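Workshop notebook, Pulthorpe
Monday, July 25, 2022

Cameras again. The one over the goods door dropped off the recorder at some point over the weekend and has not come back. Maham rang first thing to say the tile on her screen was grey with a little spinning wheel on it, and would I "give it a nudge". I gave it a nudge. It is still grey.

What I know so far. The camera has power, the light on the switch port is on, and it answers a ping from my laptop. The recorder says "device offline". The phone app says the picture is fine, and shows it. So one piece of Lashari software thinks the camera is dead and another piece of Lashari software is showing me a live view of the bins.

Tried, in order:
Restarted the camera. No change.
Restarted the recorder. No change, except that the clock went back an hour and I had to put it right.
Deleted the camera and searched for it again. Search finds all the others and not this one.
Added it by hand with the address and the password off the card. "Login failed."
Same again with the password typed slowly, by Hina, in case it was me. "Login failed."

Changed the patch lead as well, for the sake of form. The old one had been tied in a bow, which I have undone.

Rang Lashari support before lunch. 54 minutes on hold, most of it a piano. The man was pleasant and asked me to restart the camera. I told him I had. He asked me to do it while he was on the line, so I walked down the corridor and did it for an audience. He then wanted the firmware number, which is printed on the underside of the camera, which is up a ladder. He is sending an email.
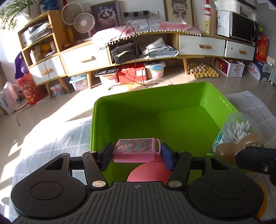 Sohail looked in after lunch and asked whether anyone had touched the switch. Everyone said no. I looked at the switch log and somebody had, on Friday at teatime, and the somebody was me. I had moved the goods door camera over to the same network as the others, as agreed in the spring and put off ever since, and gone home feeling pleased with myself. The camera took a new address. The recorder kept the old one. The app goes by way of the camera's serial number and doesn't care about addresses, so it carried on regardless.

That accounts for "device offline". It doesn't account for "Login failed", as by then I was using the new address. Mohsin's theory is that the camera locks you out after too many wrong tries, and that the recorder had been hammering away at it all weekend with an old password of its own. I went and looked. The camera's log had 2,528 failed logins in it, all from the recorder. Mohsin was decent about being right, for him.

Lifted the block from the camera's own web page, which only opens properly in a browser I had to borrow from Darlene's old laptop. Put the right password in the recorder. Picture back at ten to four. Maham says the colours look better than before. I have not touched the colours.

Still to do:
Fix the address so it can't wander off again. The Stirnow box hands them out from 12 upwards and I would like the cameras kept below that.
Write the new password on the card. The card still has the one from last November, crossed out, and another under it, also crossed out.
Ask Handville whether their recorder is on the same firmware, and if so whether they get the search fault too. I still don't know why search misses this camera.
Footage from the weekend: there isn't any. The memory card in the camera would have covered it, had there been a memory card in the camera. Sohail has the 500 pounds left in the small kit budget and I have asked for one.

Support's email came at five. It suggests restarting the camera.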